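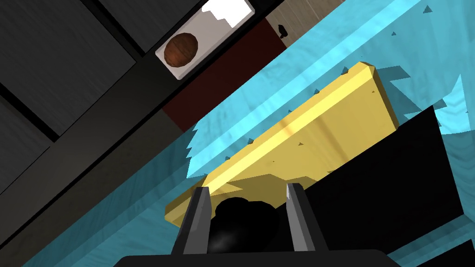 Vestano Plurner Color Wash for Bare Wood

Item no. 219
Nine colors, sold by the can or as a full set
Full set of nine: $147
Ships from our store in Rarnham
Availability: in stock, except Moss (expected August)

Overview

Plurner is a water-based color wash for bare or fully stripped wood. You brush it on, wipe it back, and the grain still shows through the color. Vestano, who make it, call it "the last wood finish you will ever need." We have been selling wood finishes at Kruger for a long time and have stocked several last ones.

So we held off on this one for most of a year. Sales reps leave samples, samples pile up under the counter, and a lot of them turn out to be ordinary thinned latex with a nicer label. Busisiwe Gumede, who does our buying, eventually took the set home and put it on a bench, two shelves and the inside of a closet door before she agreed to order any. What follows is based on her notes and on what we've seen since on the sample boards in the store. Where we're only repeating the maker, we say so.

What it does well

The color is strong. Most washes at this price look fine wet and then dry to something you could mistake for dust. Plurner loses some punch as it dries, as they all do, but the yellow stays yellow. The blues are good too, Harbor especially. On open-grained wood like ash or oak the color settles deeper in the grain and you get a streaky look that a lot of people want and pay a good deal more for.

It has very little smell. There is some, whatever the can says. Open a window.

Cleanup is soap and water while it's wet. Once it has dried in a brush you can throw the brush away.

What the can says, and what we think

"Covers up to 200 square feet." Per can, one coat, on smooth hard maple, put on by somebody who does this for a living. Pine drinks it. So does anything that's been sanded rough. Work out your area, and if it comes anywhere near the number on the can, get two. We take back unopened cans, so there's no harm in having a spare.

"No sanding required." We don't believe it and we wouldn't try it on anything you like. New lumber from the yard has a mill glaze on it that sheds water, and a water-based product will bead and go blotchy on top. A light pass with 120 grit takes a few minutes on a shelf. Wipe off the dust, then dampen the wood with a rag, let it dry, and knock down the fuzz with a used piece of the same paper.

"Dries in one hour." Dry enough to touch, maybe, on a warm day. Give it four before a second coat. In a damp basement leave it overnight.

"Self-sealing." This is the claim that bothers us most. There's a little binder in the can, enough to stop the color coming off on your sleeve. It won't stand up to a wet glass or a sponge. Busisiwe left a coffee cup on the uncoated end of her bench and had a ring by the afternoon. Anything that will be handled, sat on or wiped needs a clear coat over the top. A water-based matte keeps the color closest to what you started with. Oil-based clears go amber, and over a blue wash amber means green.

"Suitable for indoor and outdoor use." We sell it as an interior product. We put one board on the south wall of the building with a clear exterior coat over it, and we're going to leave it there until we have something to report. Until then, please don't put this on a deck because a label told you it was all right.

"Heritage formula." We asked what that meant and were sent a brochure.

The colors

Straw - the bright yellow. Warm, a bit loud in a large area, very good on small things like drawer fronts, pegs and stools.
Mustard - Straw with the lights turned down. Hides knots better than any of the others.
Harbor - light blue, clean, leans toward cyan on pale wood. Turns grayer on anything with pink in it, such as cherry.
Slate - dark gray-blue. Two coats at least.
Moss - out of stock until August, and the one people keep asking for.
Brick - redder than the chip on the lid.
Chalk - a white. The weakest of the nine. If you want a white wash, there are cheaper cans in the same aisle that do the job.
Plum - nice on oak, muddy on pine.
Soot - black, close to opaque after two coats, and quick to show lap marks. Keep a wet edge.

All nine can be mixed with each other. Write down your proportions as you go. We can't match a mix from a stirring stick, though we do get asked.

Screens vary and so does wood, so don't choose from a web page. Come in and look at the boards, or order a sample pot and try it on an offcut of the actual piece. The same can will look like two different products on pine and walnut.

What it won't do

It won't go over varnish, paint, wax or old oil. If water soaks into the surface within a minute, you can use Plurner. If the drop just sits there, you have stripping to do first.

It won't hide bad wood. Filler shows up as a pale blob under any wash, including fillers marked "stainable," which we have our doubts about as well.

It won't take properly on MDF or melamine. On plywood it works, but go easy with the sandpaper, the face layer is thin and you'll go through it at the edges.

Is the full set worth $147?

For most people, no. Most people need one color, occasionally two, and seven cans of something else on a shelf in the garage aren't a bargain at any discount. The set makes sense for a school shop, a toy maker, or somebody who mixes their own colors and knows they will use them. It comes in a printed box with a lid. The box is fine, but it is a box.

If you're unsure, buy one can and a small matte clear and do something you wouldn't mind doing over.

How to put it on

Sand, dust, dampen, dry, sand again lightly.
Stir the can. Shaking puts bubbles in it and they dry as little craters.
Use a synthetic brush or a lint-free rag. Foam brushes leave too much on.
Work along the grain, one board or one face at a time.
Wait two or three minutes, then wipe back with a clean rag, also along the grain.
End grain will go darker than everything else. Wet it with plain water just before you start and it evens out somewhat.
Leave four hours, look at it in daylight, then decide on a second coat.
Clear coat the next day.

Questions we get at the counter

Can I use it on a crib or on toys?
The maker says it's suitable once dry and sealed. We've asked for the test report and have not received it, so we are not going to tell you yes. When we have a copy we'll put it on this page.

Does it fade?
Everything fades. The sample boards by our front window were put up last summer, and Straw and Brick have both gone a little softer. The blues look much the same so far. The boards in the back aisle haven't changed at all that we can see.

Can I roll it?
You can, and then you'll be chasing it with a rag. Fine for a big flat panel if there are two of you.

Will it freeze?
Yes, and it's no good afterward. It comes out like cottage cheese. Don't leave it in the car in January.

Is it better than milk paint?
It's easier, and it keeps in the can. Milk paint gives a flatter, harder finish if you get the mixing right. We sell both and make about the same on either.

Returns

Unopened cans come back for a full refund with a receipt. Opened cans don't, unless the contents are faulty, in which case bring the can in so we can look at it. Sample pots are not returnable. Custom mixes are yours for good.

Page last checked 6th July. Prices are the same in the store as they are online. Ask for Busisiwe if you want to see the bench with the coffee ring, it's next to the sandpaper.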